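Mending table moves to the back room

Starting in March, the mending table at Cluvholm Library will meet in the back room instead of the lobby. The hours stay the same, 2 p.m. until closing. The lobby got too loud once the after-school crowd arrived, and people doing hand sewing said they couldn't hear each other.

Zineb Ezzat is still in charge of the sign-up sheet, which now hangs by the copier. Each slot runs 30 minutes. If your job is bigger than that – a zipper in a winter coat, say – put your name down for two slots in a row and write what the item is, so she can set out the right thread.

The table took in 117 items last year. Most were hems and pockets. Sweaters with moth holes came next, and we are short on wool yarn in dark colors. Leftover balls of any size can go in the bin at the front desk. Please don't leave acrylic, we have plenty.

We can't take leather, wetsuits or anything that still needs washing. Curtains are fine if they are under 40 inches wide.

Wálter Grajales is also asking for a second person to help with darning. You don't need to be fast. He will show you the stitch he uses and lend you a needle.

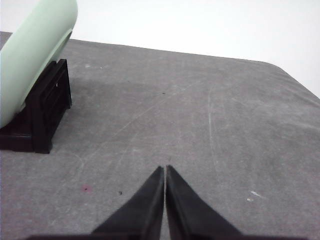 Chaimae Ait Brahim writes that the back room door sticks in damp weather, so push hard, and that she would like one evening session a month for people who work until five.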